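Open day at Savow: anyone else go?

mutby_mike
Went to the Savow open day in May on the strength of a flyer that promised "the kitchen of tomorrow." The kitchen of tomorrow has worse parking than the kitchen of today. I stood in line long enough to learn the life story of the man ahead of me and then watched an arm think about a snack. Curious what others made of it.

gearlash
I was in the afternoon group. Lumturie Dimitrov did the talk and I thought she was very good. She told us up front that they'd logged 415 tries at the table task and that 212 of them were ones she'd show her mother. You don't get that from a sales department.

mutby_mike
Fine, but that's a coin flip with a nicer budget.

gearlash
It's a coin flip that moves groceries. My coin has never moved any groceries.

cwahlen_fan
Was Cyrill Zwahlen there? He did the gripper talk last year and spent most of it on screws. Best hour of my life.

gearlash
He was, over by the coffee. Still on screws.

papadopoulos_st
I'm going to disagree with Mike. People show up to these things wanting a show, and a show is the easiest thing in the world to fake. You bolt the arm down, you tape marks on the floor, you run the same move all day. Savow puts ordinary stuff on an ordinary table and lets you stand there being bored. I'd take the boredom.

mutby_mike
I did take the boredom. I took roughly 3 hours of it.

papadopoulos_st
And yet you're posting about it.

notthatfatos
The Drosadeo demo last fall had lights and music and a guy in a headset, and the arm touched one foam cube. I asked if it could do a second cube and the guy in the headset got busy. So yes, I'm with papadopoulos on this — dull is a good sign.

gearlash
For those who couldn't make it, a couple of mine from the table. Protein bars and a plate, that was the whole menu.

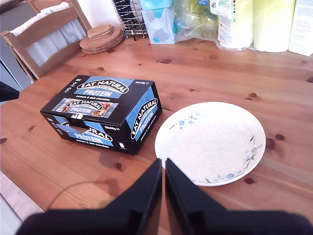
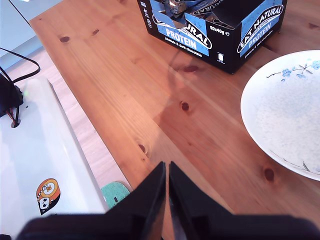
What I wanted to ask, and didn't get to, was how they pick the objects. Jasmina Mujić told our group they shop for them at the regular supermarket and try not to think too hard about it. I believe her, but I'd love to see the receipts.

mutby_mike
I'd love to see who eats the leftovers.

cwahlen_fan
Did anyone get the name of the screws?

gearlash
No. Write to Cyrill, he'll answer. At length.

papadopoulos_st
Next one is supposed to be in the fall if they get the bigger room. Mike, I'll save you a spot in line.

mutby_mike
Put me down for 2. My brother-in-law needs to suffer too.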